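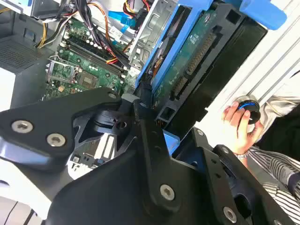
*Tower open on the bench, hard drive still in its blue caddy.*

**firkard_bench** wrote on 4 May 2018:

Three months in with the arm on our strip-down line at Firkard, and I'm still grinning! We take old office desktops apart for parts and scrap. Before February it was all screwdrivers and sore thumbs. Now one of us works the knobs and the gripper goes into the case. We cleared 85 towers in our best week and my wrists feel ten years younger.

Anyone else doing this? I'd love to hear how your crew took it.

---

**kaditz_kat** wrote:

Lovely stuff. We looked at one for our Kaditz site and the lads were split down the middle. What happened to the people who used to do the strip-down? That's the bit I'd want to know before I cheer.

---

**firkard_bench** wrote:

Fair question. Same crew, 2 of us per bench, only the day is cut up differently. Brahim Bouazza used to pull drives all shift, and now he does grading and testing in the afternoons, which he'd been asking for. No one has gone.

---

**Seung-woo Ryu** wrote:

I'll be the grump. We had a trial at El Sherbiny and I came away less keen. The cases are fine, it's the cables. Every maker routes them in a new way and the arm can't feel when one snags. I ended up holding things out of its way and felt like *its* helper.

Also, 85 a week? Our best man did 100 by hand.

---

**firkard_bench** wrote:

Ha, hire him! I bet he's not doing 100 a week at sixty, though. 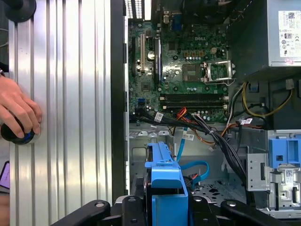 What's changed most for me is how we split the job up. We used to go at a machine in any old order, and now we talk it through first and agree who does what. Seung-woo is dead right about cables, mind you. Look at the thick black bundle slung across the middle of that Dell, with the yellow wires looping out by the power supply. I'd want a person's fingers on that lot every time. Empty memory slots and an empty CPU socket are a much friendlier sight — plenty of room to see what you're at.

---

**wedadham_jo** wrote:

We're at 19 weeks with ours at Wedadham and I'm with the OP. The new starters love it. My one moan is that they learn the knobs before they learn a screwdriver, so I make them do their first week by hand.

---

**Seung-woo Ryu** wrote:

Now that I agree with. Do they grumble?

---

**wedadham_jo** wrote:

Constantly. I'll put our first-week sheet up tonight if people want it.

---

**kaditz_kat** wrote:

Yes please!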